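Teltero Ergonomics
Call for participants: hand reach and hearing study

Teltero is seeking adults to take part in a study of response times in people with mild to moderate hearing loss. The study compares three kinds of alert (a tone, a light and a vibration on the wrist) and measures how long it takes a seated person to respond to each by pressing a button. The results will be used in drafting guidance on alarms in small workshops, where hearing protection is often worn and a tone alone may be missed.

The work is led by Benvinda Carrilho, with Vlastimil Koubek responsible for the audiology. We need 76 participants in total. Roughly half the places are reserved for people who have worked for at least five years in a noisy trade, such as joinery, printing, metalwork or bottling. The other places are open to anyone who meets the conditions below.

Who can apply

You should be aged between 18 and 70 and be able to sit at a table for up to 40 minutes at a time. You should have a hearing test result from the past two years, or be willing to have one at our Amdale site before the first session. Hearing aid users are welcome and will be asked to complete one block with the aids in and one without.

You cannot take part if you have had an injury to either hand in the past six months, if you have a pacemaker, or if you have been told by a doctor to avoid flashing lights. Regular medicines are not a bar in themselves, but please list them on the form.
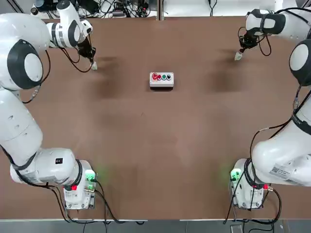 Each participant attends twice, with at least one week between visits. A visit lasts two and a half hours including breaks. The first begins with consent, a short questionnaire on work history and measurement of arm length and grip. You will then complete four blocks of trials. The order of the alerts is set by a random list and staff cannot change it on request. The second visit repeats the blocks with recorded workshop noise played through headphones, at a level well within the legal limit for daily exposure.

Responses are made with the preferred hand, starting from a marked rest position. Practice trials are given before each block and are not scored.

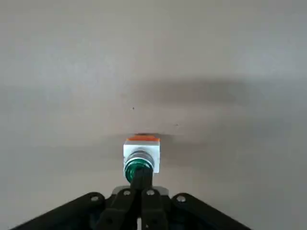

Industrial pushbutton switch held in front of a pale grey surface.

Payment and travel

Participants receive 170 euros on completing both visits. Those who withdraw after the first visit receive half. Travel by public transport is refunded on production of a ticket; car travel is refunded at a flat rate - please ask before setting out if you live more than 200 km away. Parking at Amdale is limited and should be booked with your visit.

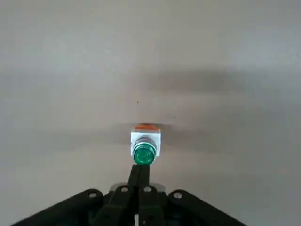 Data are stored under a code number, and the list linking codes to names is kept separately by Rozália Kopecký and destroyed one year after the last visit. You may withdraw at any time without giving a reason. Hearing test results will be sent to you on request, but they are not a diagnosis and do not replace advice from your own doctor.

How to apply

Forms are available from the Amdale reception desk or by post from Jucélia Barros, participant office. Completed forms must reach us by 11th April. Visits run until the end of July, with early evening places for shift workers. Please state on the form any dates you cannot attend, and whether you need a speech-to-text service or written instructions in large print.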